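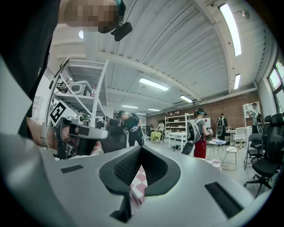 Hand-held grippers at work in our Clanow training hall.

About Kendby

Kendby teaches robots everyday tasks by showing them with human hands. Our demonstrators hold the same kind of gripper that a robot arm can carry, and they do the job themselves: set a table, fold a cloth, put a bottle back on its shelf. The recordings become lessons for the robot.

We started in one rented room with two people, Rongrong Feng and Malcolm Sowerby. Rongrong had worked before with remote control of arms, and she found that many tasks are faster to show when the gripper is in your own hand. We still use remote control for heavy parts and for narrow places – this work is led by Reece Hartley at our second site in Ackroyd.

Today we are a team of 30, and we have over 200 tasks in our library. Each new demonstrator learns with Kelly Lightfoot for 40 hours before the first recording is kept. No knowledge of programming is asked. Former cooks, nurses and tailors are among our best people, and we are glad about every one of them.

Our own software, Deneo, checks the recordings in the evening and marks the ones which must be repeated. A customer receives the lessons together with written notes from the demonstrator, and these notes are often what the engineers read first.

Visitors are welcome in April and in October, from 10 a.m. Please write to Lorraine Crabtree at the front office before you come, and wear flat shoes.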